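Section 4. Clearing and Wiping the Tabletop

This section applies to the Hurnska work table, smooth matte finish, part no. 2142.

1. Take all loose items off the surface. Paper squares, slips and notes are to be placed in a basket kept on the table.
2. Look across the surface from a low angle. Lint and small specks show more readily this way on the brown finish.
3. Lift specks with a dry, soft cloth. Do not rub.

CAUTION: Do not use wax or polish. Either product will leave shiny patches on a matte surface.
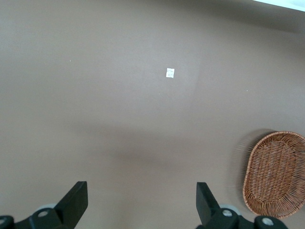

Corey Tomoana of the Paewai branch asks that woven baskets be lifted and never slid, as dry wicker left fine scratches on two tables there. This request has been adopted for all Flandmont locations.

4. Add 2 capfuls of Vista cleaner to a bucket of lukewarm water. Dampen a clean cloth and wring it out well.
5. Wipe from the far edge toward the near edge in straight strokes.
6. Dry the surface at once with a second cloth.

NOTE: Replacement cloths are ordered under item 319, in packs of 200. For marks that remain after step 6, refer to Section 5.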